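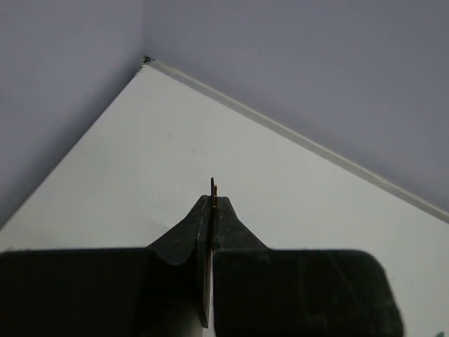
3.2 Materials and setting

The sorting activity was laid out on a white tabletop bounded by pale lavender-gray walls. We chose slender items on purpose. In an earlier round at Grindthorpe we had used blocks and cups, and those could be put in order by almost any rule a person cared to follow. Cutlery is harder. A fork and a chopstick share most of their length, and when the two lie across each other the only part that tells them apart may be the last inch.

The Gustby set used in this study contains 48 pieces, of which 29 were in circulation for the sessions reported in this section. The remainder were kept back as replacements. Color was not used as a sorting rule, although it was recorded, as previous work on table setting suggests that people group by color first and by type second when they are given no instruction.

Layouts were of two kinds. In the sparse layout, pieces were spread over the middle of the table with clear space between most of them. In the dense layout, pieces were dropped together and left as they fell – handles crossed, some tines up.

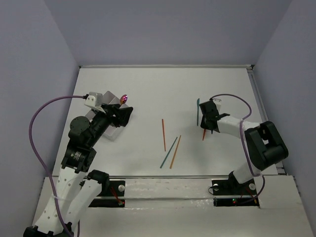
Figure 3. Work surface with five thin colored sticks lying across the middle of the table.

Sparse layouts were the easier of the two to score. A piece was counted as isolated when no part of it touched another piece, and as paired when it lay alongside one neighbor in the same direction. Paired pieces gave the most trouble in scoring, and two passes were made over every layout before the labels were fixed.

3.3 Thin handles and round heads

Not every item in the set is flat. Several have a thick end and a thin end, and these behave differently on the table from a plain stick. A plain stick rolls or slides along its whole length. An item with a round head pivots about that head.
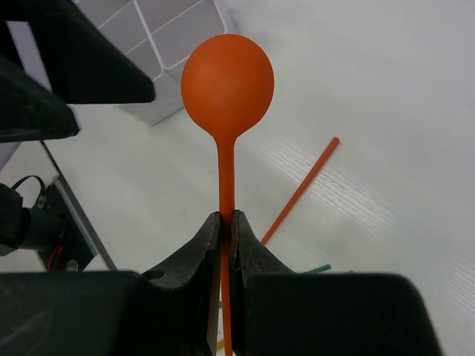
For this reason we noted the point at which each handle was held, measured from the free end, and whether the head was above or below that point. Pieces held low on the handle were put in a separate group from those held near the head. The Lucero coding sheet has only one field for grip height, so we added a second for head position and kept the rest of the sheet unchanged.

3.4 Crossed pieces

Dense layouts were coded by crossings. A crossing was entered wherever one handle passed over or under another, and the order of the two pieces was written down where it could be told. Forks were treated separately, with one extra entry for the direction of the tines.
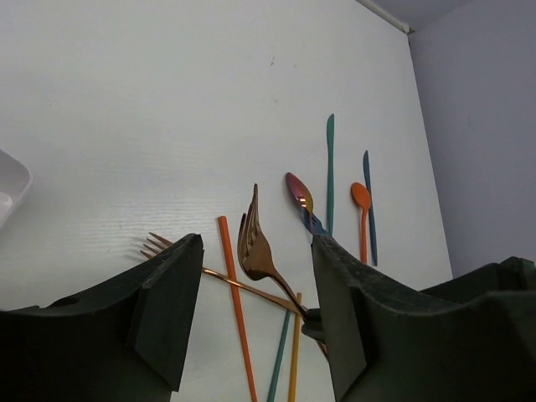 Figure 4. Colored cutlery and chopsticks scattered on the tabletop, including a rose-gold fork and a larger bronze-colored fork with its tines raised.

Layouts with more than 7 crossings were split into two parts and coded by different readers. Disagreements were settled using the Iltton rules, under which the piece nearest the table surface is always named first. In 3 layouts the lowest piece could not be identified, and these were left out of the crossing totals but kept in the counts by type.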